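Filed under: Open data / Food & kitchen

# Brirora Hot Sauce Notes

Welcome! Brirora is a small, slightly obsessive set of tasting notes on homemade hot sauces, 175 recipes so far, all cooked in home kitchens in Cillano and Sulmont. I love this stuff and I hope you find something to cook!

## Files

- `recipes.csv`: peppers, vinegar, salt, days fermented
- `tastings.csv`: heat scored 0 to 7, plus free notes (some get pretty poetic)

## Known gaps

44 recipes have no ferment time. Habanero is everywhere, and smoked peppers barely show up until August, when the Sulmont batches came in.

## Using it

Free to copy and remix, just keep the Brirora name. Version 2 fixes the salt column, which mixed grams and teaspoons (sorry!). If you make a batch of your own, please send in your notes, even for a flop. Flops are great data!
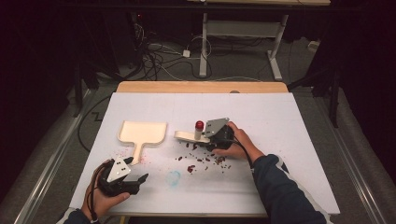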